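Blog > Home projects > Small spaces

The lilac rug is staying

2024-02-07 · 3 min read

I have wanted a round rug since November, when I saw one in a hotel lobby and stood on it for far too long. Every rug I've owned has been a rectangle. Rectangles are fine! But my spare room is a boxy little thing with a boxy little closet, and I kept thinking that one big curve in there would wake the whole place up.

So I measured. I taped a circle on the floor with painter's tape (terrible circle, more of a potato) and lived with it for a couple of weeks, walking around it with laundry. Then I ordered a lilac one from Jurulholm, and I am so, so happy with it.

Lilac was the scary part. I had a gray one in my cart the whole time, a safe gray called Bralham that would have gone with everything and that I would have stopped seeing by spring. The lilac is softer than I expected from the website, a bit dusty, and it makes the old beige walls look like I chose them. There's a pale white pattern on it too, a big shell or fan with wide curved stripes opening out from one point. I turned the rug three times before I settled on where the shell should go.

A few practical things if you're thinking of getting one:

Let it relax before you judge it. Mine came rolled up tight and had a wave in it like a potato chip. Heavy books on the ripple for two nights and it was flat.

Get a pad. I bought a plain square one and cut it down with kitchen scissors, which took forever and gave me a blister.

Leave floor showing all the way around. I nearly went a size up, and the edge would have disappeared under the bed. The curve is the fun part, so let it be seen!

What I didn't plan on is how much I use it as a work table. It's the best sorting spot in the house. Small stuff gets tipped out on the plainer side, and I sit there with my tea and decide what lives where: boxes, cables, little toys, the fluffy white cat with the pink ears and the sleepy closed eyes (she is not going anywhere, ever).
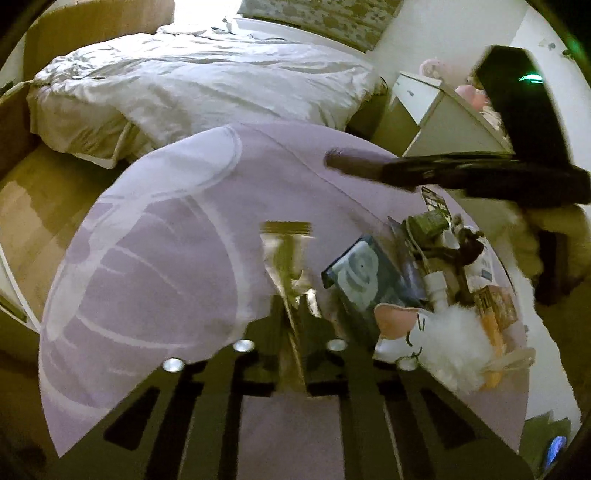
What's next for the room

Curtains, I think. I have a swatch from Tehrani in a mossy green that looks wonderful next to the lilac in the morning and a little swampy after dark, so I'm still going back and forth. I also want one low shelf under the window, something I can reach from the floor. If you've put green with lilac and loved it, tell me which green!

Recent posts
Painting the closet door (twice)
My Imside lamp, one year on
Four ways I tried to hide a radiator
A very small desk for a very small corner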